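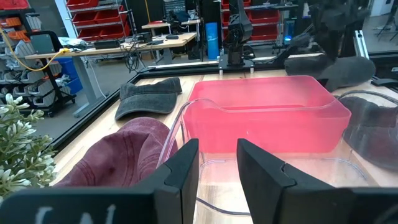 Clear bin and pinkish-red bin, caps around them

vfonseca
How do you wash caps without wrecking the brim? I have 20 to get through before March.

tramalho
Top rack of the dishwasher, no heat. Never lost one.

Doucet455
Bad advice. Older brims have cardboard inside. Cool water in a bin, dish soap, soft brush on the sweatband.

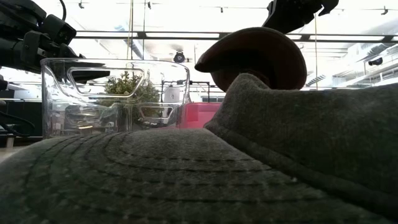
Gray cap, stitched brim

tramalho
Mine are all plastic brims. Check first, sure.

vfonseca
How long do you soak them?

Doucet455
20 minutes. Dry over a bowl, out of the sun.

grunetti
I skip the soak on wool. It shrank two of mine.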